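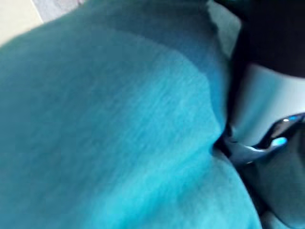

Fleecedecke rau und struppig nach dem Waschen, noch zu retten?

Mayuree Siriwan, Mittwoch

Hallo ihr Lieben,

ich hoffe, ich bin in dieser Rubrik richtig, sonst bitte verschieben. Es geht um unsere türkisfarbene Kuscheldecke, so ein Zwischending aus Fleece und Sweatshirtstoff, leicht meliert und auf der Oberseite angeraut. Die liegt bei uns im Wohnzimmer auf dem Sofa und wird eigentlich von allen benutzt, am meisten von meiner jüngeren Tochter, die sich darin einrollt, sobald sie aus der Schule kommt. Ein Etikett gibt es leider nicht mehr, das hat beim Schlafen gekratzt und ich habe es damals gleich herausgeschnitten (ja, ich weiß, das war nicht klug).

Jetzt im Januar lag die ganze Familie mit Erkältung flach und ich habe die Decke zusammen mit den Handtüchern gewaschen, bei 60 Grad und mit ordentlich Weichspüler, danach ab in den Trockner. Seitdem fühlt sie sich ganz anders an. Die Fasern liegen in Strichen in verschiedene Richtungen, und wenn ich mit der Hand gegen den Strich fahre, ist es richtig stumpf. An manchen Stellen haben sich außerdem kleine Knötchen gebildet. Eingelaufen ist sie nicht, sie passt noch genauso aufs Sofa wie vorher.

Meine Schwiegermutter meint, man müsse sie in Essigwasser einlegen, meine Nachbarin schwört auf eine Haarbürste. Bevor ich alles durcheinander probiere, frage ich lieber hier. Und noch etwas: Wie legt ihr solche dicken Decken zusammen, damit sie im Schrank nicht so furchtbar viel Platz wegnehmen? Bei mir wird daraus immer ein Knäuel.

Liebe Grüße und schon mal danke
Mayuree

Darius Oprea

Hallo Mayuree,

erst mal gute Besserung an alle, falls noch jemand hustet! Mit der Decke ging es mir vor zwei Wintern ganz ähnlich, bei mir war es eine graue, die ich von meiner Mutter hatte und an der ich ziemlich hänge. Ich kann dir also nur erzählen, was bei mir geklappt hat, gelernt habe ich das nicht.

Den Weichspüler würde ich ab jetzt ganz weglassen. Der legt sich auf die Fasern, und gerade bei angerauten Stoffen kleben sie dann zusammen. Wasch die Decke noch einmal allein bei 30 Grad im Schonprogramm, mit wenig flüssigem Waschmittel und einem zweiten Spülgang. In das Weichspülerfach kannst du einen Schuss hellen Haushaltsessig geben, da hat deine Schwiegermutter schon recht, aber stundenlang einlegen musst du sie dafür nicht. Die Handtücher bitte beim nächsten Mal getrennt waschen — die fusseln und reiben, und davon kommt bestimmt ein Teil der Knötchen.

Zum Trocknen habe ich meine über zwei Leinen vom Wäscheständer gelegt, damit Luft dazwischen kommt. Zwischendurch kräftig ausschütteln. Wenn sie fast trocken ist, nimmst du eine weiche Kleiderbürste und streichst immer in dieselbe Richtung, ohne zu drücken. Das dauert ein bisschen, ich mache das beim Radiohören. Eine Haarbürste mit harten Borsten wäre mir zu riskant, probier das höchstens in einer Ecke, die man später nicht sieht. Für die Knötchen gibt es diese kleinen Fusselrasierer, damit habe ich vorsichtig über die schlimmsten Stellen geschafft, was die Bürste nicht wegbekam.

Ob sie wieder ganz so wird wie neu, kann ich dir nicht versprechen. Bei mir hat es über 2 Wäschen gedauert, bis ich einen richtigen Unterschied gespürt habe, also nicht gleich aufgeben.

Zum Zusammenlegen: der Länge nach in Drittel falten, die Luft mit dem Unterarm herausstreichen und dann von der kurzen Seite her aufrollen. Die Rolle stelle ich hochkant ins Fach, so passt sogar noch das Gästekissen daneben. Zu fest solltest du nicht rollen, sonst hast du nach ein paar Wochen Druckstellen im Flor.

Herzliche Grüße
Darius

Fakir

Trockner ist bei Fleece immer Mist. Lufttrocknen und gut. Meine liegt seit 7 Jahren auf dem Sofa und kommt nie in den Schrank, dann muss man auch nichts falten.

Mayuree Siriwan

Danke euch beiden! Lieber Darius, das war ja sehr ausführlich, ich freue mich richtig darüber. Eine Kleiderbürste habe ich noch von meinem Vater, die suche ich heute Abend heraus. Essig ist auch da. Ich wasche sie am Wochenende und melde mich dann noch mal, wie sie sich anfühlt.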